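Household Waste Office Marks First Year of Sorting Program in Mostyn

Interview with Eliécer Cáceres, Program Coordinator
2018-04-13

The Mostyn Household Waste Office is responsible for curbside collection, the transfer station on Furkus Road, and public information on the sorting of household refuse. In March the Office completed the first full year of its revised sorting program, under which residents separate food scraps, recyclable containers, paper, and residual trash. Eliécer Cáceres has coordinated the program from its start. He spoke with the Office newsletter about the results to date and the changes planned for the coming year.

Mr. Cáceres began by describing the situation before the revised program took effect. Mostyn had offered recycling collection for many years, but participation was uneven, and the rules printed on the bins did not match those in the annual mailing.

"We had three sets of instructions in circulation," he said. "One said to leave the caps on bottles, one said to take them off, and the oldest one did not mention plastic at all. A resident who wanted to follow the rules could not tell which rules were in force."

The Office withdrew all earlier materials and issued a single guide to each address. The number of households enrolled in food scrap collection stood at 1382 at the close of the first year. The service area contains 2151 households, and enrollment remains voluntary.

Asked whether the enrollment figure met expectations, Mr. Cáceres said that the Office had been careful not to publish a target. "A target would have told us very little in the first year. We wanted to learn which streets signed up early and which did not, and then find out why. In the Maris district the answer was simple. Most of the buildings there have a shared bin room, and the food scrap carts did not fit through the door."

Narrower carts were delivered to the Maris buildings in the autumn. A total of 222 households in the district have enrolled following the change.

The interview then turned to the indoor part of the sorting process, which Mr. Cáceres considers the least understood. The Office has limited influence over what happens inside the home, yet most sorting errors are made there and are only discovered at the transfer station.

"People picture the mistake being made at the curb," he said. "By then the bag is tied. The decision was made in the kitchen, or next to a desk, or under a table during a meal, and it took one second. If the only container within reach is the small one, everything goes into the small one." 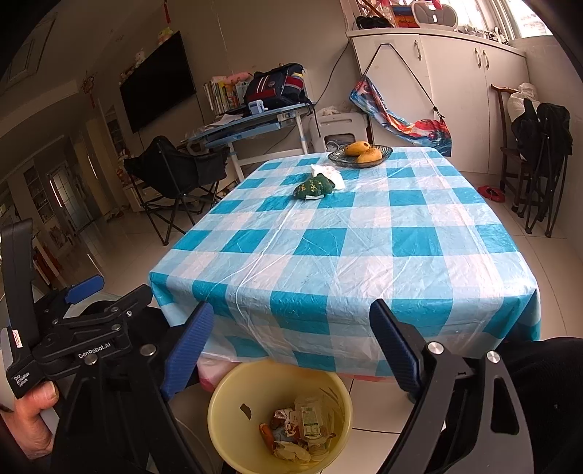 For that reason, the Office now recommends that each household decide in advance what its smaller baskets are for. Bedroom and bathroom baskets may be treated as residual trash only. Where a basket is placed in a dining or living area, residents are asked to check it for clean paper and empty containers before it is tipped into the larger bin.

Mr. Cáceres acknowledged that this advice is not always welcome. "I have been told at public meetings that I am asking people to go through their own garbage. I suppose I am. It takes less than a minute, and I do it at home. My daughters refuse to, so I have not won that argument in my own house either."

Tissues and paper napkins are a frequent source of questions. Under the current guide, both are excluded from paper recycling, as the fibers are too short to be processed again. Napkins soiled only with food may be placed in the food scrap cart. Tissues belong in residual trash. Candy and snack wrappers are also residual trash, whatever their color or finish.

Plastic packaging with a paper label is a more difficult case. Rigid containers are accepted with the label in place. Soft film is not accepted at the curb in any form, although it may be brought to the transfer station during staffed hours. Mr. Cáceres said that film remains the material most often found in the wrong stream.

"It wraps around the shafts of the sorting equipment, and then the line has to be stopped and somebody has to cut it free by hand," he said. "We recorded 109 stoppages of that kind in the year. Each one is logged with the time and the route the load came from, so we do know where to send reminders."

Reminders take the form of a tag attached to the cart. The Office does not issue fines for sorting errors and has no plan to request that authority. A cart that has been tagged twice in the same season receives a telephone call, and the resident may ask for a home visit. Mr. Cáceres makes many of these visits himself.

"The visits are the part of the work I would not give up," he said. "You learn that the guide was put on the refrigerator upside down, or that the previous tenant took the paper bin along when moving out. Those are things we can fix the same day."

Equipment for the program is supplied by Ustance under a contract that runs through the end of next year. The contract covers carts, kitchen pails, and replacement lids. Residents have reported that the lids on the first delivery of kitchen pails did not close firmly. Mr. Cáceres confirmed that the supplier has agreed to replace them without charge, and that residents need only bring the old lid to the Office counter.

Several changes are planned. The printed guide will be reissued in larger type, with the section on film moved to the front page. Collection of food scraps will take place weekly throughout the summer. The Office will also extend the staffed hours at the Furkus Road transfer station on a trial basis, which Mr. Cáceres described as the single most common request received from the public.

On the question of whether enrollment should become mandatory, he declined to offer a view on behalf of the Office. "That is a matter for the town council. My own preference is to keep knocking on doors for another year and see how far that takes us."

Residents who wish to enroll in food scrap collection, request a replacement pail, or arrange a home visit may do so in person at the Office counter or by returning the card enclosed with the spring mailing.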